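About Hevness

Hevness is a home storage and organising business based in Ballarat, Victoria. We sell drawer units, trays, tubs and shelving from our shop on Wallin Street, and we visit homes and small offices across the district to help people set up storage that suits the way they live.

How we started

The business began as a market stall selling secondhand shelving and filing cabinets. Customers kept asking what would fit under a particular sink or beside a particular desk, and we got into the habit of drawing up small plans for them on the back of the receipt. The plans became the larger part of the job. We took the lease on the shop in November of our second year, and we have been at the same address since.

We now have a team of seven. Two work mainly on home visits and the rest share the shop floor, the warehouse and the phones.

What we sell

We carry 41 lines, chosen from a much longer list that suppliers would like us to stock. Each one is used in our own shop or office before it goes on the shelf. We look at whether drawers run straight when they are full, whether the corners hold up and whether extra pieces can still be bought a few years later.

Our main ranges are Billow, which covers soft storage such as underbed bags and wardrobe cubes, and Etix, our labelling range. We also keep clear and tinted desktop drawers for stationery, make-up, sewing gear and the odds and ends that collect on a kitchen bench.
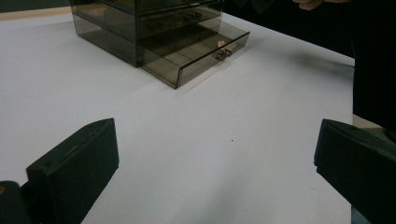 Home visits

A first visit takes an hour. We measure the space, ask who uses it and write up a plan with prices. You are free to buy the pieces from us, buy them elsewhere or use what you already own. The plan is yours to keep either way.

If you would like us to do the sorting as well, we book that separately in half-day blocks. Garages and sheds usually need two blocks. We don't throw anything out without asking, and we can drop boxes at the op shop or the tip on the way home.

We travel as far as Daylesford, Creswick and Bacchus Marsh. Outside that area we can work from your measurements and some photos sent by email.

Repairs and returns

Unused items can be returned within six weeks with the receipt. We keep spare runners, feet and handles for most of the units we sell – including several lines we no longer stock – and will fit them at the counter if the job is a small one. Bring the whole unit in if you can, as runners that look alike are often different lengths.

Visiting the shop

We are open Tuesday to Saturday. There is angle parking out the front and a ramp at the side entrance off the laneway. Large orders can be collected from the roller door at the back – ring the bell and someone will come down.

Page last updated 13 Jul 2023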